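02/06/2023

My first subscription

This winter I did a thing which I was postponing for years: I bought a subscription for the chamber music evenings in Grollwood. Five concerts, one seat, always the same one, row 13. Before, I went to concerts only when a friend had a spare ticket, so I never chose anything myself.

The first evening was last week. The Burau Quartet played two pieces I knew and one I did not know at all, a string quartet by a composer named Ostrowski. In the program it was written that it lasts 28 minutes. I was a little afraid of it, I must admit. In my school we learned that new music is something you must understand first and enjoy later, and I am not good at understanding.

But the slow part was very beautiful. The cello plays one low note for a long time, and the other three come in so softly that I was not sure who had started. A man behind me was coughing and I was angry with him, and then in the last part I had to cough too.

After the break they played Haydn. My neighbor in the next seat, Teresa Kurek, has come to this hall for 30 years and she told me that the sound was better before they changed the chairs. I can not judge this. For me the viola was sometimes too quiet, but maybe it is the place where I sit. She also said that the big hall in Cirnness has 1,000 seats and she does not like to hear a quartet there, because it is like reading a letter through a window. I wrote this down in the bus.

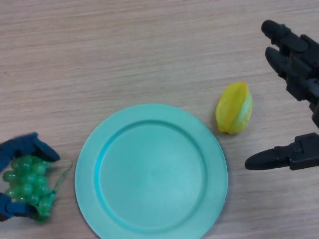
The same turquoise plate in both.

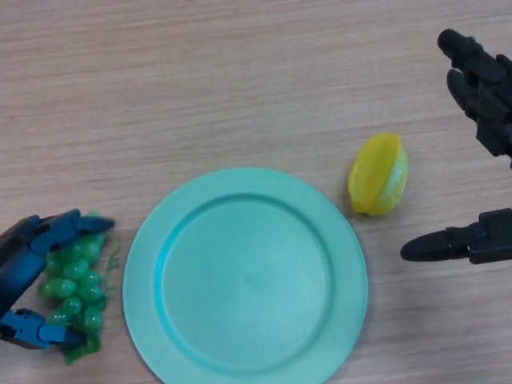

The next concert is a piano trio, and this time I want to prepare a little. I borrowed a recording from the library and I listen to it in the evening, one movement each day. The second movement I have already heard four times, and I still lose the melody when the piano takes it from the violin. If somebody who reads this plays in a trio, please write me how you decide who should be louder. There is one more concert in April with songs, and for that one I still look for a good translation of the texts.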